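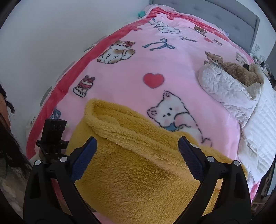
Notes for session 11: hand-held grippers on soft goods
Lerato Kruger, Intro to Manipulation Lab

Finish from last time first. We stopped at rigid parts, the Baláž blocks, where almost any parallel pinch works if you line it up. Cloth is different. No fixed shape, no obvious grasp point, and it moves when you touch it. Everything below assumes you did the reading on friction (chapter on contact, skip the proofs).

Setup for the comparison
Same bed, same bedding, same person if possible. Two grippers:
- the Jurlow, soft ribbed pads
- the Renow, thinner flat pads, stiffer linkage
Camera is wide angle on both, so expect dark corners and bent straight lines. Don't crop before you label. Some groups cropped last year and lost the edges of the bed, then couldn't say where the hem was.

Check before you start: pads clean, pivots not loose, battery, clock sync. Lint on the pads changes the grip more than you'd think. Wipe between fabrics, write down that you wiped.

What to compare
1. Opening vs. fold thickness. A thick fleece folded over on itself is a lot taller than one layer of sheet. If the fingers have to be almost fully open to get over the fold, you have no room for error in the approach. Note the opening at first contact and again at closed.

2. How much fabric comes along. Thin sheet: you want one layer and often get the one under it too. Thick pile: the tips sink in before they meet anything firm, so you may close on fuzz and get nothing. Write down which, don't just write "fail".

3. Pad texture. Ribs help on long pile, less on smooth plush. Ask yourself if the slip happened at the pad or between two layers of cloth. These look the same from the handle but not in the video.

4. Visibility. Can you still see the tips when the pile bunches up between them? If you can't, a policy trained on that view can't either.

Approach angle, short version: come in across the ridge, fingers one on each side. Coming in along the ridge pushes it flat. Flat fabric has to be pinched up first, slow close, slight downward push. We'll do the flat case in lab, it takes pratice.

The pinch
Fleece on the bed again, closed this time. Look at where the fold stands up between the two pads. A ridge like that tells you there is fabric between the fingers and not only pile. It doesn't tell you how many layers, for that you need the lift. Also look at what is under the fleece, the pink blanket with all the prints. Printed bedding is useful for us, the heart and the cartoon figures give fixed marks to track, so you can measure whether the bottom layer gets dragged. Plain sheet gives you almost nothing.

Cuffs and hoods: thicker, stiffer, easier to find by color or rib direction. Good grasp points for a person. For the machine, good only if the pads clear the seam. Someone always grabs the hood because it's there. Ok for moving, bad for folding.

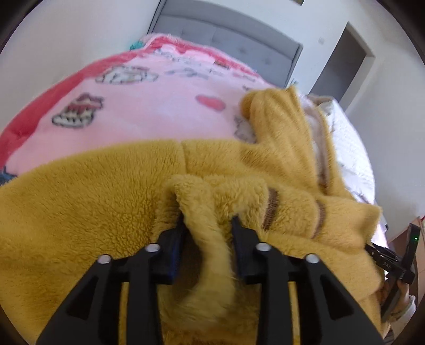 Two hands or one
Most of the bed tasks need two grippers. Hold with one, pull with the other. Things that go wrong:
- both close at once, fabric goes tight, one slips
- second gripper blocks the first camera
- operator watches one hand only and the other drifts
Start one-handed, get it clean, then add the second. Log left and right as seperate streams, merge later. Look at the status light on the side gripper before every take, and read your own manual for what the colors mean, they are not the same across makers.

Trials and logging
16 trials per gripper per fabric. Reset the fabric each time, and reset means shake it out and drop it, no neat arranging. Score: 0 missed, 1 slipped on lift, 2 held. Write the score before you watch the video, then watch, then fix it in a second column. Don't overwrite the first one.

The shared Flavberg set from November has roughly 1,000 clips if your group needs extra. Check the license page. Their pads are older so don't mix their scores into your table, use it for the tracking part only.

Controllers
Trigger feel matters. A long trigger pull gives you a slow close, better on pile. Short pull is quicker but you overshoot on thin sheet. Swap operators halfway, otherwise you're measuring one person's finger.

For next session
Table with both grippers, all fabrics, both score columns. One paragraph on the worst failure, with the time in the clip. Bring a thick garment from home, hood or cuffs preferred. Revised sheet due January 22, 2021, upload or hand it to me at the lab door.

Contact the lab desk | © Manipulation Lab course pages | Back to top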